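Home | Kids Explain It | How Stuff Works | Jobs | Animals | Space
Tagged: Robots & Work
5 min read

What happens to people when a robot comes to work?

2024-09-18

Say you have a job putting toy brick kits together. Not for fun – well, a bit for fun – but mostly so a company can check the kits before they get sold. Do all the pieces fit? Are the instructions right? Is there one step that makes everybody want to throw the thing across the room?

That's the job at Guvine. Small company, not many people. They test building toys for other companies, and in June they began teaching machines to do part of it.

So what changed? Quite a lot. And some things not at all.

First, the old way

A new kit comes in. One kit can have 200 pieces, a big one can have 1,000 or even 2,000. A tester opens it, builds it, writes down every problem. Piece too tight. Piece too loose. Page 12 shows the wrong color. Then take it all apart and do it again!

Thắng Nghiêm has been a tester there for years. He likes the first build. Everyone does. It's the fifth build that gets you, he says. Same bricks, same order, sore thumbs. Pulling flat plates apart is the worst – if you have ever used your teeth for that, you know. (Don't use your teeth.)

So the boring, thumb-hurting part is what they wanted a robot to do.

Why is that hard for a robot?

Robots have been in car factories for a long time. They lift heavy doors, they weld, they spray paint. But a lot of those robots do the exact same move in the exact same spot all day. Move the door over a little and some of them would miss it.

Bricks are small. They get turned around. They slide. Squeeze too softly and the piece drops, squeeze too hard and it pops off or the whole build snaps in half. Your hand figures this out without you even thinking. A robot has to learn it.

And how does it learn? A person shows it. Over and over. You hold a gripper in your own hand, sort of like big tongs with a camera looking down at the fingers, and you do the job with that instead of with your bare fingers. Pick up, hold, turn, press, let go. The camera records it all.

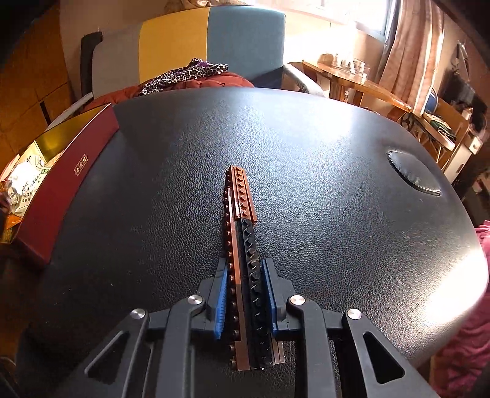 Long thin builds are tricky ones. Pick one up at the end and the rest wants to bend or droop, becuase plates stacked in a strip are only as strong as the places where they overlap. Grab it near the middle, easier. But sometimes the middle is where the next piece has to go. So the person tries it one way, then another, and the robot gets to learn from both.

The ridged pads on the fingers matter too. Hard plastic on hard plastic – slippery. A pad with ridges grips better, a bit like the bottom of your sneakers.

How many times do you have to show it?

Lots. The team at Guvine made 4,000 recordings before the robot got to try anything on its own. A few seconds each for some, much longer for others. They did them in different places and on different tables, with normal stuff lying around, so the robot wouldn't get mixed up by a new room.

Then the computer goes through the recordings and looks for patterns. When the hand was here and the brick was there, what did the person do next? Bit by bit it gets better at guessing.

The first robot they tried was named Troko. Troko dropped things. A lot of things. The next one is called Tulero and it drops fewer.

Okay but do people lose there jobs?

Good question, and grownups ask it too. The answer is different in different places. Sometimes a machine comes in and a company needs fewer workers. That's real and it's hard for those people, and it's fair to worry about it.

At Guvine, the testers stayed. But their jobs are not the same jobs. Thắng used to build all day. Now he builds each new kit once, by hand, and Tulero does some of the repeats. The rest of his day is recording with the gripper, checking what the robot did, and fixing it when it gets stuck. He had to take a class on the computer part. He didn't love the class.

One tester, Masson, wanted to keep building and not do any recording. That was okay for now. There is still plenty a robot can't do. It can't tell you that a step is confusing. It can't tell you a kit is boring! It doesn't know what fun is, so a person has to say.

Things people there like: less sore thumbs, fewer repeats. Things they don't: waiting around when the robot stops, and using the gripper for a long time makes your arm tired. So now they take turns and have breaks.

Try it at home

Get two spoons or some kitchen tongs, and a few bricks. No fingers allowed. Try to pick up a long strip of plates and stick one more piece on the end. Then try it holding the strip in a different spot. Which was easier?

Words to know

Automation – when a machine does a job, or part of one, that people used to do.
Gripper – the part of a robot that holds things.
Recording – a saved copy of what somebody did, so it can be looked at again.

Back to Jobs | Next: Who drives a train with no driver?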